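Project report - household clothing waste, draft 3, 11 February 2026

Topic: why people keep clothes they don't wear, and what happens to the stuff once it finally leaves the house. Did a survey plus a small drop-off log. Formatting to be fixed before I hand it in.

## Question

Do households hold on to clothes longer when there is no easy drop-off point close by? My guess going in was yes. The answer came out more mixed than that.

## Method

Survey went out through the Flostus form tool to 200 addresses in the Gauthier neighborhood. 53 came back. One page, six questions, mostly check boxes plus one open box at the end. Also logged what went into the Wekotix bin by the grocery store, six visits, always in the afternoon. Wrote down garment type only. No weights - didn't have a scale I trusted.

Categories were adult tops, adult bottoms, kids, outerwear, other. Shoes left out on purpose, they go to a seperate bin.
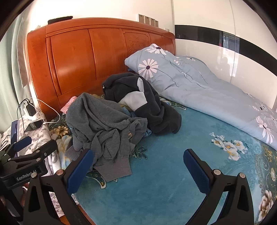
Sorting is the step most people said they hated. The open box was full of it: no time, no space, don't know what counts as too worn. A lot of answers describe the same routine, everything gets dumped on the bed, like the loose pile in the photo with the big reddish headboard behind it, and then the pile has to be gone by bedtime so it goes straight back in the closet. I didn't have a check box for that and should have. It came up in the open box more than distance did.

## Results

Logged 119 garments at the bin over the six visits. Kids clothes were the biggest group, then adult tops. Outerwear hardly showed up at all, which could just be February. Nobody gets rid of a coat in February.

Survey side:

- Most people know where the Wekotix bin is. Fewer have used it.
- People living further out did not report keeping things longer. This goes against my guess.
- Families with kids clear out more often, mostly because of sizes.
- "Might fit again" was the top reason for keeping adult clothes. "Cost a lot" was second.
- Hand-me-downs go to relatives first, bin last.

That last point matters for the log. What I counted at the bin is only the leftovers of what families pass on, so kids clothes are probably under counted even though they came out on top.

Kids sportswear seems to be its own case. Several parents wrote that zip jackets and track tops get passed down two or three times becuase they don't wear out before they're outgrown. Zippers are the weak spot. Once the zipper goes nobody fixes it, a repair at the Ovix counter costs more than a used jacket.

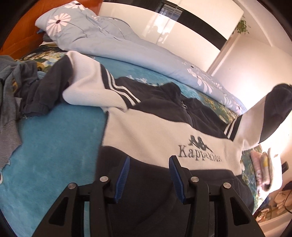

## Problems

Low return rate. People who answer a survey on clothing waste probably care about clothing waste, so the sample leans one way. Six visits isn't many, and all in the same month. Question 4 was worded badly ("regularly" means what?) and I threw out the answers.

## Next

- Repeat the log in spring when coats come out
- Add a check box about sorting space and time
- Ask Wekotix if they keep their own numbers - emailed, no reply yet
- Redo the bar chart, the colors are too close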